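Thread on canine lymphoma, chemo at home and record keeping. Written for owners at the start of a protocol. I am an owner, not a vet, so check everything against your own practice.

1/ The dog is a 31 kg crossbreed, multicentric B-cell, diagnosed in September after I found a lump under the jaw. Both lymph nodes behind the knees were up as well. Fine needle aspirate first, then flow cytometry to get the cell type.

2/ Treatment is at the Valleck clinic. Multi-drug protocol, mostly injections, with one tablet drug given at home and a tapering course of prednisolone. Thirteen visits booked in total if no dose is delayed.

3/ Blood is taken before each dose. The number I look at first is the neutrophil count. Before the last visit it was 2,125 per microlitre. The one before that was 3,745. Our clinic has its own cut-off for going ahead. Ask yours what it is and write it on the front of the folder.

4/ One dose has been put back a week so far. A delay is ordinary. The count is usually lowest about a week after certain drugs, so the date of the blood test matters as much as the figure. Always log both.
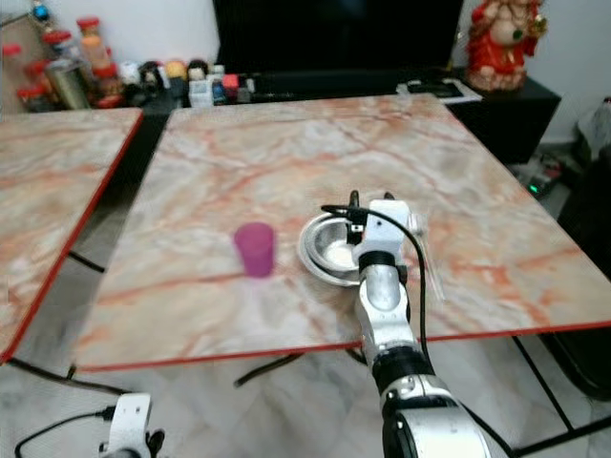

5/ Water intake. Prednisolone makes most dogs drink a lot more, and "a lot more" is no use to the vet. Measure it. Fill from the same vessel every time, a plastic cup like the purple one will do, and find out what it holds by weighing it full on kitchen scales and taking off the empty weight. One gram is one millilitre. A shallow steel bowl is easy to scrub but loses some to splashing, so treat the daily total as a slight overestimate.

6/ Log sheet columns: date, drug, dose, weight, water in, food eaten (as a fraction of what was offered), stool, vomiting, temperature if taken. I tried the Benico app for this and went back to a spreadsheet. The app could not export to anything the clinic could open.

7/ Tablets. Do not split or crush cytotoxic tablets. Gloves on, straight into a bit of food, watch it go down, check the floor afterwards. Ours go in a lump of Grarnon liver paste. Keep the pot of paste away from the tablets and use a separate spoon.

8/ Urine and faeces: gloves for the period your clinic gives you, double bag, rinse the patch of grass. Anyone pregnant should leave all of it to somebody else.

9/ Ring the clinic the same day for: temperature above the limit they gave you, refusing food for a full day, repeated vomiting, blood in anything, or a dog that will not get up. Have the last blood result in front of you when you ring. The out-of-hours vet may not have it.

10/ Insurance. Claims go in after each visit, with the itemised invoice and the clinical notes together. The 3 I sent without notes all came back.

11/ Nodes were normal size to the touch at the last check. Next dose is after the break. I'll post the counts under this thread, same format, filed under his name, Mahuika.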